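An Afternoon at the Clondeo Open Day

In December I attended the open day held by Clondeo, a small automation workshop that occupies the upper floor of a former rope works built in 1884. I had registered in the autumn on behalf of our library's evening lecture program, which is planning a talk on household robots for next season. The following is a record of the visit for readers who have asked about it.

Guests were received at two in the afternoon by Hanna Makowska, who manages the workshop's public program. There were 23 of us, and we were divided into two groups. The first group went directly to the demonstration room. Mine began with a short talk on the history of the building and of the firm, followed by coffee. The talk ran over its time by a good margin, and I would suggest that future visitors with a train to catch sit near the door.

The demonstration itself was led by Zuzanna Wilczyńska, an engineer who has worked on robot arms for most of her career. Her subject was dishes. The arm is being taught to place plates and cups in an ordinary wire rack and to take them out again, a task that she described as much harder than lifting a heavy box. A plate is thin, it can slip, and it has to meet a narrow gap at the correct angle. According to Ms. Wilczyńska, the team has recorded 2000 attempts at this one task, and 465 of those were set aside for closer study after the plate was dropped or placed badly.

She spent several minutes on the work surface, which I had not expected to find interesting. The table is covered with cardboard and marked off in blue painter's tape. The operator begins each attempt by setting the object down in one of the taped areas, and the area is changed from one attempt to the next. In this way the arm does not simply learn one position by heart. A guest asked whether the lines ought to be measured more exactly. Ms. Wilczyńska replied that the tape is there for the people who set out the dishes, and that a small error in a line does no harm to the work.

We then watched the arm place four plates. Three went into the rack on the first attempt. The fourth touched the wire and was withdrawn, and the arm tried again with success. There was some applause - rather more for the fourth plate than for the others. Questions followed on safety, on cost and on noise. The last of these was answered by the arm itself, which was quieter than the ventilation.

A view from the wrist of the arm, looking down between its two black fingers, gives a fair idea of how the table is laid out, with the white rack at the upper right.

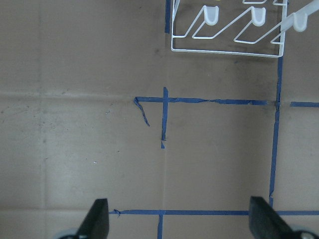

Information for Visitors

Clondeo intends to hold a further open day in the spring. Places are free of charge but must be reserved in advance through the workshop's office. The demonstration room is reached by a staircase, and guests who require the elevator should say so when they reserve. Children are welcome if accompanied by an adult. Coats and large bags are left at the entrance.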